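*Ellcombe evening woodwork, handout for the glued panel unit*
*Notes by Defne Yaman*

Before we start, bring back the practice strips from last time, even the ugly ones (especially the ugly ones – I learn more from those than you'd think, and so will you).

## Reading the boards

Most of you will be working in maple this term. It is a pale wood and a quiet one until you get it under a good lamp, and then the grain starts to show all sorts of things you missed at the rack. Please take your time here. I have spent whole evenings turning three planks over and over on the bench and I don't regret any of them.

Lay your planks side by side, dry, with no glue anywhere near the table. Mark the face you like best with a pencil triangle that runs across all the seams, so you can find your order again after a cup of tea. Kibet Mabula taught me the triangle when I was new to this and I have never found anything quicker.

Planks don't need to match in width. A wide plank with lively grain can look lovely next to a narrow plain one, and if you rip everything down to the same size you will often cut right through the best part of the figure.

## Gluing up

- Dry clamp first, every time.
- A thin, even coat on both edges. You want small beads along the seam when you tighten up, and no rivers.
- Clamps go above and below in turn, so the panel stays flat.
- Scrape the squeeze-out after 20 minutes, while it is rubbery.
- Leave the panel in the clamps until the end of the session, and don't plane it until next time.

Dennis asked whether it matters which way up the growth rings go. People will argue about this until the lights are switched off. For a small board I choose the better face and let the rings do as they please, but on a tabletop I'd think harder about it.

## Looking at a finished surface

Get down low and look along the panel toward a window. Then put a few small things on top and look again, as their shadows will help you see the surface as a surface.
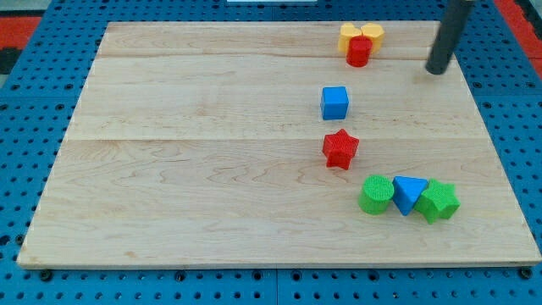 *Fig. 1. Light maple board, planks of unequal width. Note the long waves of grain in the front plank and the visible seams.*

Compare the front plank with the narrow one at the far edge, and ask yourself whether you would have put them in the same order. Aksel would have had the wavy one in the middle, and we had a very pleasant disagreement about it.

For next time: sketch two possible layouts for your own planks, with the triangle drawn in, and bring 8 clamps per pair if you have them at home. The Danley ones in the cupboard are fine, but they are short.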